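Gallery > Knits > The Sweater Shelf

Knits Wovens Mending Yarn Notes Archive

The Sweater Shelf, Sorted at Last

Every spring I pull the whole winter pile off the shelf and go through it, and every spring I fall in love with half of it all over again! Sweaters are my favorite thing to fold, sort and fuss over (socks come a distant second). This year I took my time, with the window open and the kettle on, and I wanted a page just for the knits and the way they bunch and drape when you're in the middle of handling them.

The page is short and the notes are long, which is how I like it. I have 62 pieces in the pile this year, scarves included, and the tans and browns are the ones I always end up reaching for first. Camel goes with everything I own. It looks good with jeans, it looks good under a raincoat, and a fine rib in that color has a kind of glow that I never get tired of.
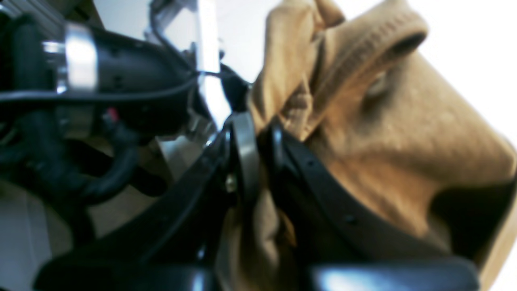
Fine rib is also the knit I have the most opinions about! It folds beautifully if you let it. Lay it face down, smooth it from the middle out, bring the sleeves straight across the back and fold up from the hem in thirds. Don't tug. A ribbed sweater that gets yanked into shape will sulk on the shelf for weeks, and the hem goes wavy.

Collars and cuffs: I roll these loosely and leave them alone. A hard crease across a thick collar takes forever to steam out, and I learned that the slow way with my gray Heiskanen turtleneck, which I'd put away in November under a stack of blankets. It has mostly forgiven me.

The heavy ones: Anything chunky goes at the bottom of the stack, always. My Budstead cardigan weighs 649 grams on the kitchen scale (yes, I checked), and it flattened everything beneath it last winter.

The light ones: These go on top, or in the shallow Takier drawer if there's room. I can get 14 thin pullovers in there standing on edge like record sleeves, and then I can see every color at once. So satisfying!

The menders: Two pulled threads and one loose cuff, set aside with a skein of the Cladance wool, the 300 meter one in oatmeal. I've been saving it for something good and a cuff is plenty good enough.

The scarves are still in a heap on the chair, and I'm going to do those next, probably by length, although I did think about doing them by color.

Posted 19 April 2022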